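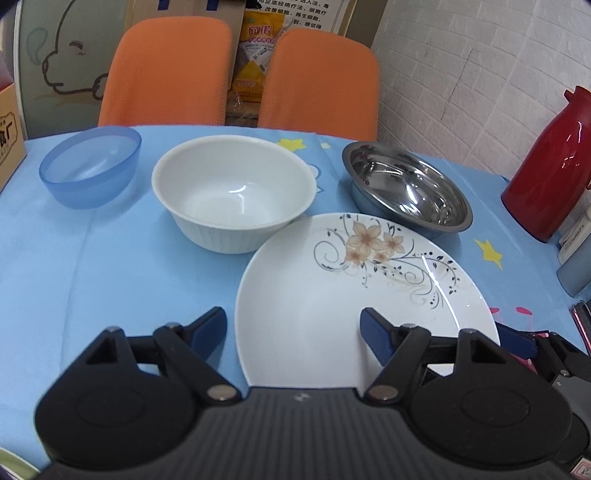 Home | Kitchen | Workshop | Walls & Floors | Ask Us

Filling and sealing: which of the usual tips are worth your time

2nd June, by Kristýna Tóth

Every spring I get sent the same dozen tips for filling cracks and sealing gaps, usually with a cheerful note saying they never fail. I have lived in the same draughty terraced house in Cluridley long enough to have tried most of them, and a good few failed by the following winter. These are my notes, grouped by job. You may have better luck than me, but I'd want to see your skirting boards first.

Toothpaste in nail holes

It does fill the hole. It also shrinks, and on my landing it showed through two coats of emulsion as a row of faint dimples. If you are leaving a rented flat tomorrow morning and the shops are shut, fine. Otherwise a small tub of ready-mixed filler will do every nail hole you make for years, provided you press the lid down properly. Push the filler in with a finger, leave it a little proud, and sand it the next day with fine paper wrapped round a cork or an offcut.

Soap and water for smoothing sealant

I was ready to be rude about this one, but it works if you are mean with the soap. Most people drown the bead. You want a damp finger with a trace of washing-up liquid on it, drawn along once, and then you leave it alone. Going back for a second pass is where the mess starts. If soapy water runs into a part of the joint you haven't filled yet, the sealant won't stick there, so finish putting it all in first and then smooth.

Masking tape on both sides gives a straighter line than any plastic smoothing tool I've been sold. Pull the tape off while the sealant is still wet, at a low angle, away from the joint. I have read that you should wait for it to skin over. I waited, and it tore.

Sealing over the old stuff

Every week somebody asks me whether they can run fresh silicone over the old bead. You can. It will look very nice until about the time you've put the gun away. New silicone doesn't grip old silicone well, and whatever black mould was in there is still in there. Cut it out with a sharp blade held almost flat, then rub off the last of the film with a remover or a great deal of patience. Wipe down, dry it overnight, and start again with a clean joint.

As for filling the bath before you seal round it, yes, do. A full bath sits lower than an empty one. Leave the water in until the sealant has set, and read the tube for how long that is, as they vary more than you'd think.

Sawdust and glue

A great favourite in workshops. Mix fine sawdust with wood glue, pack it in the gap, sand it back, and supposedly the repair vanishes. Mine have never vanished. Glue doesn't take stain, so on anything you plan to stain or oil the patch comes up as a pale or muddy blot. Under paint it's perfectly good, though no better than bought wood filler and a lot harder to sand.

Ľudovít Trnka, who fits floors and disagrees with me about most things, says the trick is all in the dust: it has to come from the same board, and from a sander and never from a saw. He showed me a threshold he'd done that way. I could find the patch, but I did have to kneel down. So call that one half proved.

Gaps between floorboards

String, papier mâché, slivers of wood, rubber strip — I've tried all four in the same room, which is not something I'd recommend if you care how a room looks. In order of how they lasted:

Slivers of wood, glued on one side only. Slow work and still there.

Rubber strip. Quick, a bit shiny, has crept up in one place near the door.

Stained string. Decent for narrow gaps. The hoover had some of it.

Papier mâché. Cracked by September and came out in crumbs.

I did the boards in summer, when they were at their widest apart from a damp spell or two, and the gaps opened up again once the heating went on. Anything hard and brittle was always going to lose that argument.

Expanding foam

People treat this as the answer to every hole in a house. It is useful behind a pipe where you won't see it. Round a window frame it can push things out of line if you're heavy-handed, and it gets everywhere. Wear gloves you don't mind throwing away. Dampen the gap lightly, fill it less than halfway, and go and do something else. Trim it when it's hard with an old bread knife. Don't leave it bare outdoors, where sunlight turns it to orange biscuit.

Saving a half-used tube

A screw in the nozzle, a blob left hanging out, cling film and a rubber band, the tube stood upside down in a jar. I tried the lot over one winter in the shed. The screw did best, if it was a fat one driven right down. The blob was hopeless. Even so, I now write the date I opened it on the side in marker pen, and anything older gets tested on a scrap before it goes near a worktop.

Contact the Kitchen & Workshop desk | © Mudon Home Pages | Back to top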